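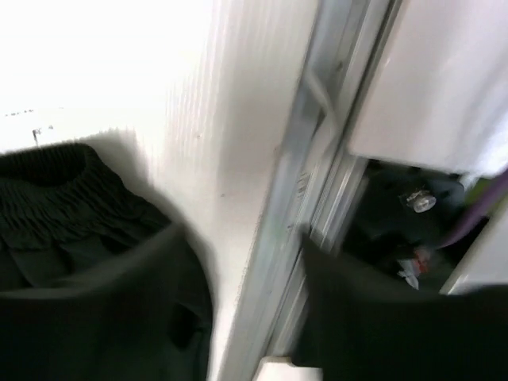 Gondine Clothing Room: Progress Report to the Lacroix Fund
2019-09-06

The grant was $4000, of which we have spent $3000. The remainder is set aside for shelving, on which more below, though not as much as we had hoped.

Sorting

Donations came in steadily all summer, with a surge in the last two weeks before school started, when every closet in Cludport seems to have been emptied at once. We have sorted 215 bags. Most of what was in them was wearable. Some of it was curtains.

Pants remain our largest category and our slowest. Black ones with elastic waists are the worst of the lot – front and back look the same, the size tag has usually been cut out, and two pairs folded together pass very easily for one. We now open the waistband and measure every pair flat before it goes anywhere near a shelf. It takes longer. It has also put an end to handing a child's size to a grown man, which happened twice in the spring and was taken better than we deserved.

Items with tired elastic go into a mending bin. The mending bin is full. We have bought a second mending bin and would like this counted as progress.

Distribution

We filled 134 household orders in the period. Socks, plain dark pants and winter coats were asked for most, in that order, and the coats were asked for in July by people who clearly plan ahead better than we do. School clothes went out on time except for the polo shirts, which the supplier sent in a shade of green no school in the county recognizes.

The Clinix walk-in center has started sending people over with a filled-out size slip. The slips are excellent. We can read nearly all of them.

Shelving

Still not up. The first set was two inches too tall for the back room and went back. The second set is the right height and is missing its brackets, which are promised for later in September. Until then the folded stock stays in boxes, labeled on the side that ends up facing the wall.

Next period

Finish the shelves, empty at least one mending bin, and set a closing date for summer clothes so that we stop accepting swimsuits in October. We also ask to carry the unspent money over to the next period, as the brackets will have to be paid for whenever they arrive.

Gondine Clothing Room, Cludport | Contact us | © 2019 | Back to top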